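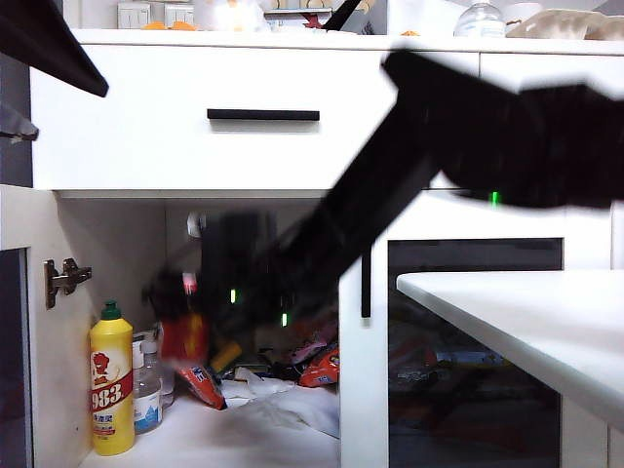

Used Lenz hatchback: slow AC charging on a 240 V wall unit, normal at public stations

Posted in Home Charging by Bonifacio Cordero

I bought a used Lenz hatchback in April and had a Sturkham wall unit installed in the garage on a 50 amp breaker. The unit is set to 40 amps. The car never draws more than 16 amps from it, which works out to less than 4 kW. At the public AC post in Mornau it pulls 7 kW without trouble. DC fast charging is also fine.

Things I have checked: the charge limit in the car is set to 90 percent, the current limit in the car menu is at maximum, and there is no schedule active. Voltage at the unit under load reads 239. The cable is the one that came with the unit. The wall unit log shows error code 274 once, on the first evening, and nothing after that. The installer says the wiring is good and wants to bill me for a second visit. Is this the car or the box?

cordale_ev

Had the same thing on mine. Unplug it overnight and flip the breaker. Worked for me, although mine was a different brand and it came back after a month.

garage_circuit

It is very likely the box. If the car takes 7 kW at a public post, its onboard charger is good for that rate. The car follows the pilot signal from the station and will not exceed the current it is offered. Your unit is probably offering 16 amps whatever the app says.

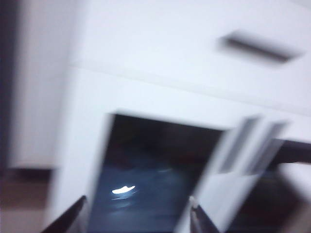

White cabinet front, blurred

On most wall units there are two limits: the one in the app and a hardware limit set by a rotary switch or jumpers behind the cover. The lower one wins. Installers sometimes leave the switch at the factory position and only change the app. Ask yours to check the switch against the table in the install manual. That part is his job and should not be billed as a second visit. Do not open the cover yourself with the circuit live.

Two other possibilities, less likely:

Load management. If the unit was configured for a current sensor at the main panel and no sensor is connected, many units drop to a safe fallback current. A single error on the first evening would fit that. Look up 274 in the manual for your exact model — the codes differ between firmware versions.

Cable. Some cables have a resistor in the plug that tells the station or car the cable rating. This only applies if yours is detachable. Try the same cable at the Mornau post if it takes one.

I would start with the switch.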